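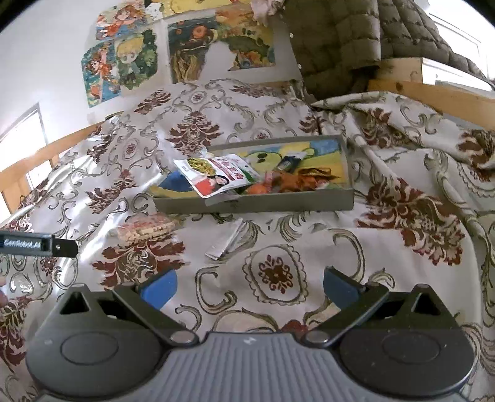

# Why Do Bedspreads Have Patterns?

Look at the cover on your bed. It might have stripes, stars, or flowers. Some have curls and leaves, like a white bedspread with dark red flowers on it. Where do all those shapes come from?

## Names for the shapes

People who draw patterns have a name for each kind of shape.

- A **motif** is one picture in a pattern, such as a leaf or a flower.
- A **scroll** is a line that curls around at the end. Many scrolls look like the letter C.
- A **medallion** is a round or oval shape with something drawn inside it.
- A **scalloped** edge is made of little curves in a row, like the edge of a seashell.
- A **lattice** is a set of crossing lines, like a garden fence that beans climb up.

Some motifs are symmetrical. If you folded one down the middle, the two halves would match.

## How the pattern gets on the cloth

There are two main ways. In the first, the cloth is made plain and the pattern is printed on top with ink or dye. In the second, threads of different colors are woven together, so the pattern is part of the cloth itself.

Turn over a corner of your own bedspread. If the back is much paler than the front, the pattern was probably printed. If the back shows the same shapes with the colors swapped, it was probably woven.

## Why some cloth shines

Smooth threads bounce light back to your eyes. Fuzzy threads scatter it in all directions - that is why a wool blanket looks dull. On shiny cloth, the brightest spots are often along the folds, where the cloth bends toward a lamp or a window.

## Make your own

Helju Laur teaches a drawing class for children, and this is how her class makes a bedspread pattern. You need paper, a pencil, and two or three crayons.

1. Fold the paper in half and open it again.
2. Draw half a flower against the fold.
3. Fold the paper, rub hard on the back, and open it. A faint copy will show on the other side. Trace over it.
4. Draw an oval around your flower and give it a scalloped edge.
5. Add a scroll on each side.

Make 10 of these and tape them together in rows. Try turning every second one upside down - the pattern will look quite different.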